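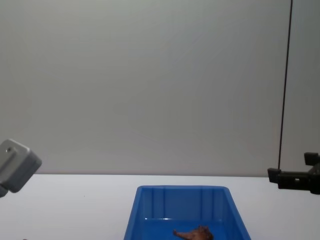
Two hands that don't match can't play fair, one reader wrote to us, and asked why anyone would test them together.

It's a good question. A gripper is the hand of a robot. In our test, a gray one works on the left and a black one on the right, with a blue bin between them. The job is to take a small, lumpy thing out of the bin.

Lumpy things are hard to hold. A block has flat sides — a knobby shape may touch a gripper in only a few spots.

To keep it fair, the Edau team follows these rules:

- Each gripper gets 19 tries.
- The bin stays in the same place.
- A try counts if the gripper holds on for five seconds.

Halfway through, the two grippers trade sides. That way, a better spot at the table can't help just one of them.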